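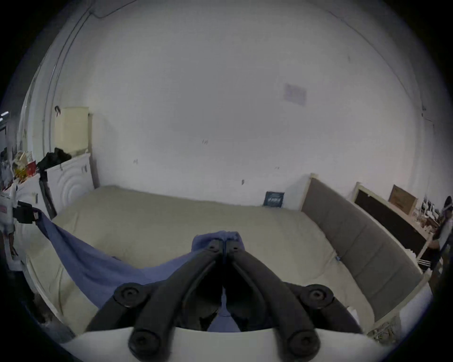 Curved jaws or flat pads for cloth?
Hand tools and grippers » Page 1 of 1

tansyfield
September 3, 2024
Hello all, long post I'm afraid, put the kettle on. I've been going back and forth between the curved Viltum jaws and the flat Prarnari pads for picking up cloth, and I did 40 folds with each (my poor wrist!). The curved ones win for me. They close on a little bunch of fabric right at the meeting point and hang on to it, where the flat pads dropped 7 and the curved ones dropped 6. Not much in it, I know, but they feel so much nicer to use.

oldbobbin
Lovely write-up, but I can't agree with you on those numbers. One drop between them is nothing at all! I've had Prarnari pads on since April and once you roughen the faces with a bit of fine sandpaper they'll take a single layer, which curved jaws never managed for me. They always grab a great lump and then the fold comes out crooked.

tansyfield
Fair point about the lump, mine bunch it up too. Did you sand both faces or only the one?

oldbobbin
Both, very lightly. Go gently near the screws.

k_1732
Butting in to say the lens matters as much as the jaws. I swapped to the wide Okafor one and lovely as it is to see the whole bed, the tips look tiny. I went back to the narrower Varwood and my folds got tidier.

tansyfield
Oh no, I adore the wide view, I'd be lost without it! Sanding the pads tonight, will report back.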